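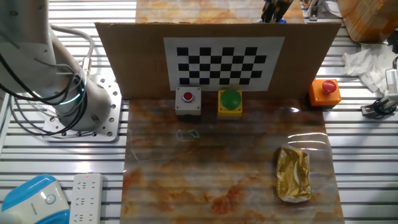
*Figure 9.1 A bench-scale robot cell, with arm, mounting plate, slatted table, push buttons and calibration board.*

# Chapter 9: Budgeting for a Small Robot Cell

Ask a room of students what a robot cell costs and almost everyone will quote the price of the arm. It's a fair first guess! The arm is the part with the glossy brochure, and it is usually the biggest single line on the order. But a working cell is a whole bench full of purchases, and many of them are the sort of thing you could carry home in a shopping bag – power strips, cable, brackets, buttons, a sheet of cardboard.

This chapter is about finding all those lines before the money is spent. It's one of the most enjoyable parts of planning, because you get to build the entire cell in your head (and on paper) while changes are still free.

## 9.1 The Modberg bench

We will follow one plan through the chapter. Gwenllian Rosser and Milovan Mladenović were asked to equip a teaching bench at Modberg for handling small, awkward items: foil packets, bits of thread, things that crumple or slide. Their first budget, dated 3/31/23, had nine lines. By October the list had grown to 33.

None of the additions was a luxury. Look at where they came from:

- **Mounting.** The first draft said "table." A table for an arm also needs a plate with a useful hole pattern, the bolts to go with it, and somewhere to fix the next bracket.
- **Power and cable.** Count outlets for every device, then plan a route for each cable that leaves the arm free to move.
- **Controls.** Stop buttons and other push buttons need housings, wiring and a place where a person can reach them.
- **Calibration.** A printed checkerboard costs very little, but it has to stand upright and flat, so its support belongs on the list too.
- **Work surface and test items.** Mats get scratched and packets wear out. Budget for replacements.

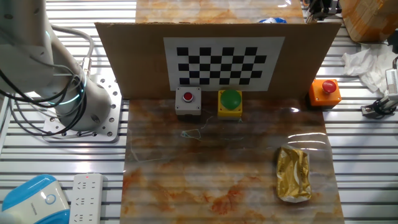 Rosser's method for catching missing lines is wonderfully simple, and you will use it in Exercise 9.2. Start at the wall outlet and trace everything with a pencil until you reach the object being handled. Each time the pencil crosses from one thing to another, write down what joins them. A plug, a connector, a bolt, a strip of tape: every one of those is either already in the storeroom or a line in the budget.

## 9.2 Fixed costs and running costs

Now split the list in two. **Fixed costs** are paid once, when the cell is set up. **Running costs** come back every term. At Modberg the running costs included mats, packets and thread, and the yearly allowance was set at $3000. The cheapest item on the list was a pack of fasteners from Koppel, and it was reordered more often than anything else!

Keep the two lists on separate sheets. They are often approved by different people, and a running cost tucked in among the fixed ones tends to be funded for the first year only.

**Key terms:** *fixed cost, running cost, mounting plate, consumable, allowance*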